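From: Shona Tautahi
To: shop-arms list
Subject: Re: [shop-arms] Wrist yaw drift after warmup
Date: Monday, 9:39 PM

Mahsa Dehghan wrote:
> I reran the yaw repeatability check with the new belt on joint 5.
> Cold it is fine. After an hour of cycling, the zero has moved far
> enough that anything square goes in crooked. Before I take the
> Palano reducer apart again, has anyone measured this on a real
> part and not on the dial indicator block? Also, are you still on
> the flat fingers or did you go to the grooved ones?
>
> Mahsa

Still on the flat fingers. The grooved pair from Rodrigo held round stock well but gave a two-point contact on thin plate, and the part rocked under the slightest side load.

On drift: check the coupling before the reducer. Mine had a set screw bearing on the round side of the shaft. It passed every cold test. I moved it to the flat, added threadlocker, and the warm error dropped to the same level as the cold error. I logged 1,643 cycles on the indicator block before I trusted it.
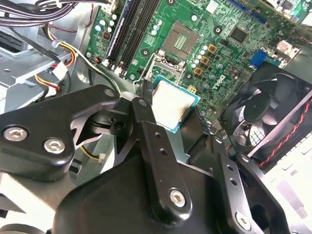
My own interest is yaw alignment at the socket with a part that has no round features to hide behind. The test article is a processor and the fixture is an old Dell desktop with the chassis open and the load plate swung back. The part is held on the diagonal, so the approach needs a yaw correction before any move in Z. I do that correction beside the socket and clear of the pins, then translate, then descend. Combining the first two moves saves time but sweeps a corner of the chip over the contacts if the yaw command lags. The lid is bright metal and throws a strong reflection, so I fit the angle from the green edge of the substrate, which has good contrast against the black fingers.

Settings, for comparison with yours:

Finger force: 15 percent of driver limit
Settle time after yaw: 2 s
Descent: lowest speed the Ulow board will run without stepping audibly
Abort: any rise in Z current before the expected contact height

Keep the lever wire in your collision model. I had only the load plate in mine, and the planner considered the space over the lever to be free.

Chibuzor asked off list for the finger drawings. They are in the shared folder under Drelivum, second revision. Hole spacing changed from the first one, so do not mix plates.

Mahsa, if the set screw is already on the flat, send me the warm log and I will run it through the same script.

Shona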